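Großraumbüro

Ein Großraumbüro ist ein Büro, in dem mehrere Leute ohne Zwischenwände im selben Raum arbeiten. So weit der Satz, den ich in jedem Lexikon finde, und er stimmt ja auch. Ich schreibe diesen Eintrag für unser kleines Möbel- und Raumlexikon aber als jemand, der seit Jahren in solchen Räumen sitzt, also verzeiht mir die eine oder andere Abschweifung!

Begriff und Abgrenzung
Wo genau das Großraumbüro anfängt, ist Geschmackssache. Manche setzen die Grenze bei 300 Quadratmetern, ich finde das viel zu streng. Für mich zählt, ob ich vom eigenen Stuhl aus die Rücken der anderen sehe. Das Gruppenbüro ist die kleinere Schwester, das Loftbüro die hübschere: alte Gewerberäume mit Ziegelwand und dunklem Holzboden, in die jemand helle Tische gestellt hat. Ich gebe zu, bei Ziegeln werde ich schwach.

Möblierung
Der klassische Arbeitsplatz besteht aus einem rechteckigen Tisch und einem Drehstuhl mit Fußkreuz auf Rollen. Fünf Arme hat so ein Kreuz heute üblicherweise, ältere Modelle kamen mit vier aus und kippten entsprechend gern (ich spreche aus Erfahrung). Netzrücken haben sich durchgesetzt, weil man darin im Juni nicht festklebt.
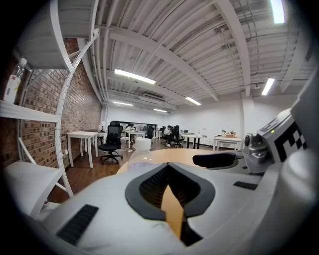
Neben den geraden Tischen gibt es fast immer einen mit runder Kante, an dem man sich zusammensetzt. Ich mag die Dinger sehr, man stößt sich nicht die Hüfte, und für einen Gast ist schnell Platz gemacht. Offene Regale dienen als Ablage und als Raumteiler zugleich, und auf ihnen landet mit der Zeit alles: Ordner, Wasserflaschen, Ladekabel, der Kuchen vom Geburtstag.

Licht und Pflanzen
Deckenlicht allein reicht mir nie. Eine kleine Schreibtischlampe macht den Platz gemütlicher, und Topfpflanzen gehören für mich einfach dazu! Am besten stehen sie gesammelt auf einem langen Tisch an der Wand, dann gießt man alle in einem Rutsch.

Lärm
Der wunde Punkt. Ziegel und Holzboden werfen jedes Telefonat zurück, Teppiche und Vorhänge helfen ein bisschen. Mein Kollege Bleddyn Foulkes schwört auf Filzgleiter und auf 30 Minuten Stille nach der Mittagspause. Beides haben wir übernommen, die Stille allerdings nur 2 Wochen lang durchgehalten.

Siehe auch: Drehstuhl, Gruppenbüro, Raumteiler

Zuletzt bearbeitet: 10/11/22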